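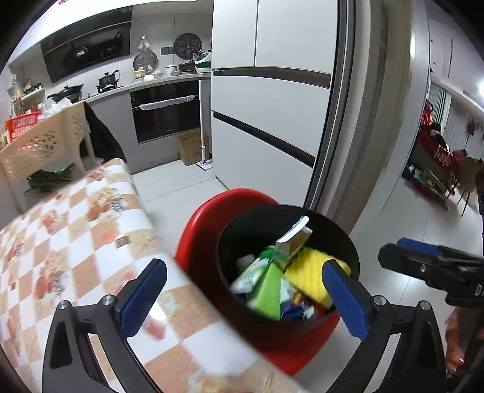
Siham Karam pregunta si la revisión de los cubos y papeleras se puede pasar al final de la lista, porque a ella le toca el turno corto y siempre llega a ese punto con prisa. Por mí sí, pero entonces hay que cerrar la hoja antes de las bolsas grandes. Lo dejo apuntado y abajo respondo en cada punto.

LISTA DE INSPECCIÓN DEL LOCAL, TURNO DE CIERRE
Edificio Varalska, planta baja
Hoja de diciembre, con comentarios

1. Salidas y pasillos
Puerta trasera abre sin llave desde dentro: SÍ
Pasillo libre en todo su ancho: NO
Comentario: había dos cajas de Grenex delante del armario de limpieza. Las moví yo. Pido por favor que el repartidor las deje en el almacén, ya se lo he dicho dos veces.

2. Extintores
Manómetro en zona verde: SÍ
Precinto puesto: SÍ
Etiqueta legible: REGULAR
Comentario: la etiqueta del extintor de la cocina está borrada por la grasa y no se lee la fecha de la última revisión. He escrito a Atbridge para que manden otra. Todavía espero la respuesta.

3. Electricidad
Regletas sin enchufar una en otra: SÍ
Cables sin daños: NO
Comentario: el cable de la cafetera tiene la funda abierta cerca del enchufe. La he desconectado y he puesto un papel encima. No es suficiente envolverlo con cinta, hay que cambiarlo entero.

4. Productos de limpieza
Botellas con su etiqueta original: SÍ
Lejía separada del amoniaco: SÍ
Guantes de talla pequeña: FALTAN
Comentario: quedan 5 pares grandes y ninguno pequeño. Pedir una caja de 100.

5. Suelos
Cartel de suelo mojado disponible: SÍ
Alfombra de la entrada bien pegada: NO
Comentario: la esquina izquierda se levanta. El viernes casi me caigo con la bandeja en la mano.

6. Cubos y papeleras (pasa al final, como pide Siham)
Bolsa o recipiente interior bien colocado: SÍ
Nada de vidrio roto ni pilas: SÍ
Lejos de la estufa: SÍ
Comentario: las esponjas usadas van al resto, no al cartón. Los envases de cartón, si están limpios, se pliegan antes de tirarlos.

Pendiente para el próximo turno: el cable, la etiqueta y la alfombra. La factura de Lynch por la cerradura está en la carpeta azul, falta la firma.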